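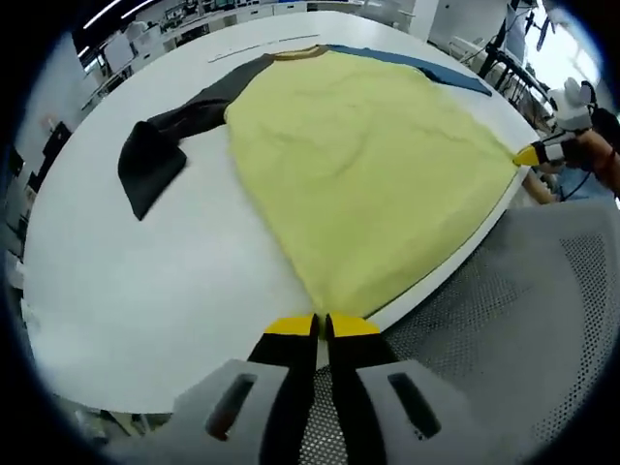 House Rules for Teaching a Robot to Fold

Robots that fold clothes have to learn how, the same way you did. One way to teach them is for a person to do the job with a gripper in each hand. A gripper is a tool with two fingers that open and close. The person folds, the tool records, and later a computer studies the recordings.

Many people may take turns at this job, so everyone needs to work the same way. That is why there are rules. The ones on this page come from the Pratlow workshop, where Xiuying Fang wrote the first list in December. It had 8 rules on it. These are the ones children ask about most.

Keep your fingers off the shirt

Only the gripper tips may touch the cloth. The robot will have tips like these and no hands. If a person tugs a sleeve straight with a thumb, the robot gets a lesson it can't copy.

Go slowly

Cloth slides and bunches up. Fast moves also make blurry recordings. At Pratlow, one fold may take as long as 60 seconds, and it is fine to use all of that time.

Let go all the way

When a fold is done, open the fingers wide before you move the gripper away. If the tips are still half closed, they can catch the cloth and pull the fold apart.

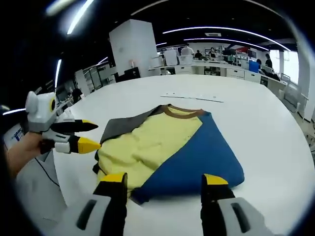
A folded T-shirt on the table, with a gripper below it and another on the left.

Keep the mistakes

Sometimes a shirt comes out crooked. The recording is not erased. It gets a label that says what went wrong, so the computer doesn't treat it as a good fold. In one set of 336 recordings, 122 had a label like that.

Stop when someone says stop

Anyone in the room can say it, even a visitor. The person folding puts both grippers down and waits. This rule matters even more later on, when a robot arm does the moving. An arm can be strong, and it may not notice that a hand is in the way. People stay behind the line on the floor until the arm is switched off.

Words to know

Gripper: a tool or robot part that holds things.
Label: a note that tells what is in a recording.
Hem: the bottom edge of a shirt.

Try it at home

Lay a T-shirt on a table and fold it using two pairs of kitchen tongs. Write down any rule you wish you had made before you started.

Page updated January 2024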